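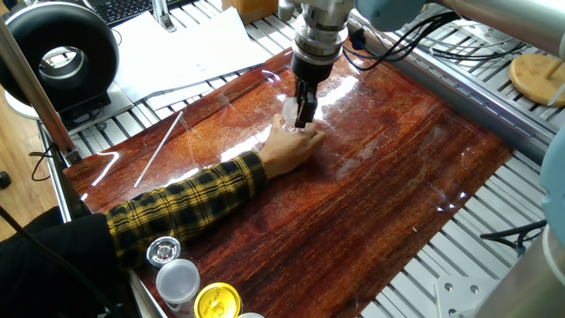
A small plastic cup between a hand and a robot gripper.

The Report Is Not the Work

October 2024
By Felista Nyamweya

Every February I write a report on a grant we have already spent, for a program officer who has usually moved to another foundation by the time it arrives. The form this year had 158 fields. One of them asked me to describe our impact in 305 characters, spaces included. Another asked whether the previous answer was complete.

I run a literacy program in Monstead with a small staff and a boiler that dates from 1982. The grant in question paid for a part-time reading coach and a shelf of books. I would guess that the coach's wages for several weeks went, in effect, to me, sitting at the kitchen table trying to convince an online portal that a child is a "beneficiary unit."

I don't object to being asked what we did with the money. It's a fair question, and I would ask it too. My complaint is with how the question has grown. When I started, the Granemmont Fund wanted a letter. Two pages, a budget, a phone call if something looked odd. Somebody read it, and I know this because she once called to argue with me about phonics. Today Granemmont wants a logic model, an outcomes table, a learning narrative and a separate narrative on what we learned from the learning. I've had no calls about phonics in years.

Upendo Shirima, who evaluates programs for a living and ought to be on the other side of this, told me over lunch that most of the numbers she is handed were chosen for being easy to collect. Attendance is easy. Books handed out, very easy. Whether a nine-year-old now reads under the covers after lights out is hard, so it goes in the box marked "Other," which holds fewer words than this paragraph.

Funders will say that they need data they can compare across grantees. Fine, but compare us to what? Last year we sat in a portfolio with a well-drilling outfit in Teltenano and a youth choir. I would love to see the chart.

There's a cost here that never turns up in any budget line. Small groups learn to run the programs they can report on. We dropped a Saturday story hour that parents loved — people wandered in and out, and I couldn't give each of them an intake form without ruining the thing. The Mfinanga Trust, bless it, asks all its grantees the same 19 questions every year and hasn't added one since I've known it. We would have kept the story hour for Mfinanga. Sadly, Mfinanga's grants are the size of its form.

So here is my modest request. For every new field a foundation adds, let it delete two, and let someone on its staff fill out the whole form once a year, about the foundation, by hand, with the portal timing out every twenty minutes. Then pick up the phone. I still have opinions about phonics.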